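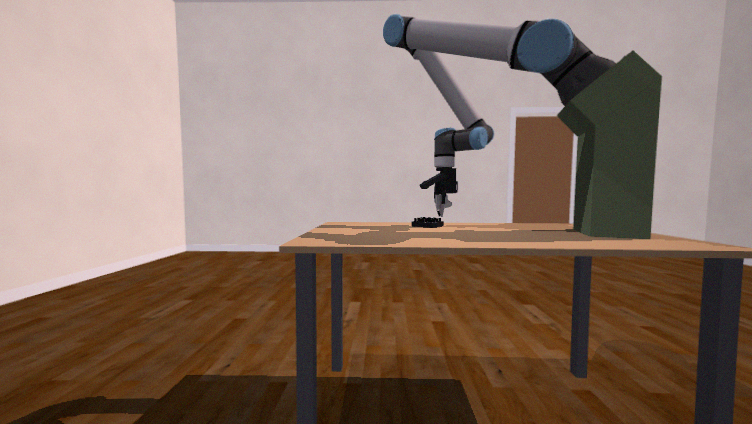

July, gossip tracing notebook, started 4:40 pm

Okay, back on the party snub story, the one where the pop star from Toltico skipped her best mate's birthday because (so everyone says) the ex was on the guest list. I finally got the whole chain laid out in order this afternoon and I'm chuffed with it, even though it made the story look a lot thinner than it did at lunch. Briltden ran it first, or ran it first as far as our scrape knows, with one "source close to the singer". Then every other site picked it up, and then Briltden did a follow-up saying "multiple outlets are reporting", which is cheeky! I've started drawing these as an arm on the whiteboard, same layout as the grey one over the wooden tabletop: a long heavy length going straight out to the blue cap at the elbow, then a skinnier one angling back down toward where the whole thing started. The follow-up is the skinny bit. Same source, less meat on it, headed home.

So the rule from now on is that a follow-up citing other outlets doesn't count as a second source unless one of those outlets has a quote we haven't already logged. I know I said the opposite in June. I was wrong in June.

Numbers for the set as it stands: 2,517 items in the celebrity friendship and feud bucket, 665 of them with an unnamed insider doing all the talking. I haven't taken out the duplicates from the Hondham film festival yet, so don't quote either figure in the slides. The festival stuff is a nightmare. Two actors stood a metre apart on a red carpet and we've got it logged as a feud, a reconciliation and a secret romance, depending on which site had the longest lens.

Things I fixed today:

The word "bestie" was being tagged as romance (why??). It's friendship now.

"Hoopla", "drama" and "circus" were all going in as separate reasons for not turning up to something. They're one reason, avoiding fuss, and I've merged them. If the insider says she didn't want the attention, that goes in there too.

Birthdays were being given the date of the article, so the same party happened on three different nights. I've gone back to the earliest photo post from the party itself wherever there is one. Where there isn't, I've left the field blank and put a question mark in notes. Please don't fill those in by guessing, you know who you are.

The thing that's still bugging me is tone. We score each item on how sure of itself it sounds, and I'd been doing that as one number, which was lazy. A Briltden piece can be dead certain about the party (there were photos, there was cake) and completely wishy-washy about why the friend stayed home, with "apparently" and "we're told" and a rhetorical question for a headline. Squash those together and you get a middling score that describes nothing anyone wrote. So I had a go at splitting it: a score for the event, another for the motive, another for the feelings everyone is supposed to be having. I ran the party story through by hand and the event came out high, the motive low, and the feelings came out higher than the motive, which I loved. They don't know why she wasn't there but they're certain she was gutted.

Took me most of an hour for one story though. Some of that was me going back to reread the comments, which are not in the dataset and which I will not be adding to the dataset, however good they are. (They're so good. There's a bloke convinced the whole friendship is a perfume promotion.)
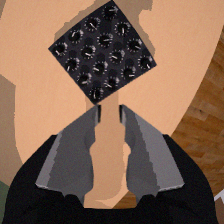 A note left under this entry overnight wants to know if splitting the score is worth the bother, given that motive is the only thing readers ever fight over, and suggests we keep a single figure for that and drop the feelings one altogether. It also points out that the singer's own rep gave a statement to the Hondham paper saying she had a rehearsal, and that I've filed it under "denials" when she isn't denying anything.

Fair cop on the rehearsal. Moved it to "alternative reasons", and that makes it the only item in the chain with a real named office behind it, so the chain gets a second source after all, just one that says something duller. I'm keeping feelings for now. I want to see whether the Toltico reunion stories do the same thing, because my hunch is that the gutted/thrilled/devastated words go up whenever the facts run short, and I can't check that if I've thrown the column out.

Still to do: pull the Srivastava archive, the old magazine scans from before everything went online, and see if the insider was as chatty back then. The text recognition on those is rough. One cover line came through as "her secret hearthroat". I've left it in.

Laptop's at 3 per cent and the charger's in the other room. Festival duplicates first thing tomorrow, before anybody adds more.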